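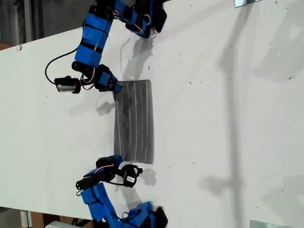
The Kettani folding line is a set of robotic workstations at the Hevico linen service, a laundry that supplies towels, napkins and kitchen cloths to restaurants and small hotels. It is known for handling 2,000 cloths a shift, and among its operators for the amount of talking it has caused them to do about corners.

Background

Hevico folded by hand for most of its history. New hires started at the folding tables and moved on as soon as a place opened elsewhere, usually at the presses, where it was warmer and there was a radio. Turnover at the tables was high, a fact management noted each year with fresh surprise.

The company began testing robot arms in July, working with the automation firm Ukora. Ukora's first proposal was named Custard, after a dessert served at the kickoff lunch, and the name stayed on the software long after the dessert had been forgotten. The full line takes its own name from the Kettani building, where it was installed.

Operation

Each station has a pair of arms working from opposite sides of a table. Cloths are laid flat, gripped at the corners and folded lengthwise, then across. Plain dark kitchen cloths were the first item approved. Fitted sheets were tried for 4 days and are now folded by people, as they always were, which is to say badly.

The arms learn from demonstration. An experienced folder guides them through the motion many times over, and Custard works out a version of its own. Early versions copied everything, including one folder's habit of patting the finished stack.

Effects on staff

No folder was laid off when the line opened. Of the 18 people then assigned to the tables, most became "cell attendants," a title that came with a badge, a modest raise and a stool. Attendants feed the stations, pull out torn or stained pieces and free any cloth that has been folded into something unexpected. Several have reported less shoulder pain. Several have also reported boredom, which the old job offered as well, though with company.

The change in skills has been uneven. Folders who had never been asked how they did their work were suddenly interviewed at length about it, and the most sought-after trainers turned out to be the ones with the worst attendance records. Demonstration work is paid at a higher rate, a point settled only after the best folder in the building declined to demonstrate anything.

Supervisors gained a dashboard. Meetings about the dashboard are held on a regular basis.

Criticism

Attendants have objected to the pace of the line, which is steady and does not slow down after lunch. They have also objected to the word "cell." Hevico changed it to "pod" on the signs and left it alone on the badges.

See also

Industrial laundry
Learning from demonstration
Repetitive strain injury

This page was last edited on Wednesday, August 27, 2025.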